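[zullevdale-wardrobe] Re: Club shirts back from the cleaner's, what do we do with the bags?

Date: Mar 8, 2023
To: zullevdale-wardrobe
Subject: Re: Club shirts back from the cleaner's, what do we do with the bags?

Hello all, and a special hello to those of you at the Allwood end who joined the list in February and have had nothing from me but the laundry rota so far!

I've been meaning to answer this properly ever since it arrived, and then the boiler went, and then I had my sister staying, so please forgive the delay. I'll put my answers in between the questions as I find it easier to keep my thoughts in order that way.

> We've just had the first lot of shirts back from Kiiskinen and
> they've come in those long thin plastic bags, one to a shirt, all on
> hangers. Do we leave the bags on until the match or take them off
> straight away? My mother always said they turn whites yellow.

Your mother and mine would have got on. I do take them off, though I don't rush at it the minute I get through the door. If a shirt is going out again the next day I leave it bagged and it travels much better for it, especially in the back of my car, where there is generally a dog blanket and worse. If it's going away until the next fixture I take the bag off, give the shirt an evening on its hanger in the spare room, and then put one of the old cotton pillowcases over it with a little hole snipped in the closed end for the hook. I've a whole drawer of those pillowcases and would be delighted to pass some on. They're faded but perfectly clean.

The whites I'm fussiest about. The dark training tops I'm afraid I leave in their plastic for weeks, and they don't seem any the worse.

> Also there isn't a rail in our changing room and the landlord won't
> have nails or screws in the wall. Last time we laid everything over
> the backs of chairs and it all slid off onto the floor. Somebody
> mentioned the stick-on hooks. Are they any good, or will we come in
> to a heap?

I'm very fond of the stick-on hooks, and I say that having come in to a heap more than once! I use the clear ones. Wipe the wall first with a barely damp cloth, let it dry, press the hook on hard while you think about something else, and then leave it alone until the next day before you hang a thing on it. It's the leaving alone that everyone skips (me included, hence the heap). One shirt to a hook, please, and no coats, however tempting it is when people come in soaked. I put a scrap of coloured tape on the wall just above each one as well, as a clear hook on a white wall is a devil to find once the shirt is off it, and it saves somebody catching it with a shoulder.

Do put them up high enough that the bag hangs free. The plastic is always longer than the shirt, and if it trails on a carpet it picks up every bit of fluff in the building. Failing that, stand a stool underneath and let the end of the bag rest on that.

> Last thing, is there a knack to getting the bags off? I tore two.

Hold the hanger still with one hand and gather the bag upwards from the bottom with the other, a bit at a time, as if you were putting on a pair of tights. Pulling it sideways by the middle only twists it round the shirt, and then the creases you paid Kiiskinen to get out go straight back in.

While I'm writing, the Flotalano cupboard is now shared between us and the badminton people, who have been very nice about it. Shirts to the left, please, rackets to the right. There are 16 spare hangers on the floor of it, all black plastic, and 12 of the wooden ones that I would like kept for the blazers if at all possible. I've also left a roll of tape and a pencil on the shelf for labelling.

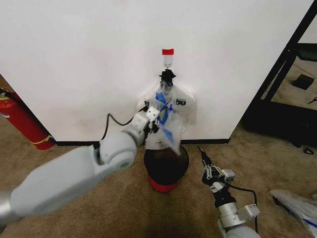

As for labels, I've given up on the paper sort that pins through the collar. They leave a mark and they're forever coming off in the wash. A strip of ribbon tied loosely round the neck of the hanger does me very well, with the initials on in laundry pen, and it stays put whether the bag is on or off.

If anyone wants pillowcases, just reply to me and leave the list out of it, and do say how many. I'll be over at Allwood with the clean socks before the next home match and can drop them in then.

Warmest wishes from a rather chilly kitchen,

Your shirt-washer at Zullevdale

--
zullevdale-wardrobe mailing list
To leave the list, send a blank message with "leave" as the subject.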